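About Dalen Kitchen School

Most cooking schools will tell you that anyone can become a great cook. We doubt it. We think most people can become decent cooks, and that decent is worth paying for if the price is fair and the teacher shows up on time.

Marit Nordin started Dalen after taking a weekend course that promised to change her life and sent her home with an apron. She had learned one sauce. Our beginner course runs 50 hours and covers knives, heat, salt, eggs, beans, bread and leftovers. There is no apron.

We are suspicious of secrets. When a recipe claims to have one, it is usually butter. We are just as wary of gadgets, superfoods, and any claim that a certain pan will make you a different person. If you ask us what to buy before your first class, the answer is nothing. 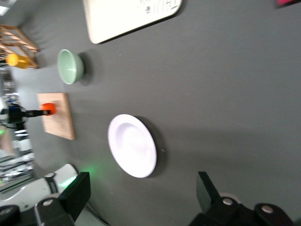 Aslak Engebretsen joined as our second teacher and brought his own doubts with him. He tests the old rules before he teaches them, and several have been dropped. Searing meat does not seal in the juices. Mushrooms can be washed. He is still arguing with Marit over whether beans need soaking, and students in the September group will probably hear both sides.

Classes are small, and we don't give out certificates. We looked into it and couldn't work out what one would prove. Please don't expect a job in a restaurant from this, either.

If you miss a class, you can make it up with a later group. If you think the course is not for you, tell us by the end of the third session and we will refund the rest. A few people do.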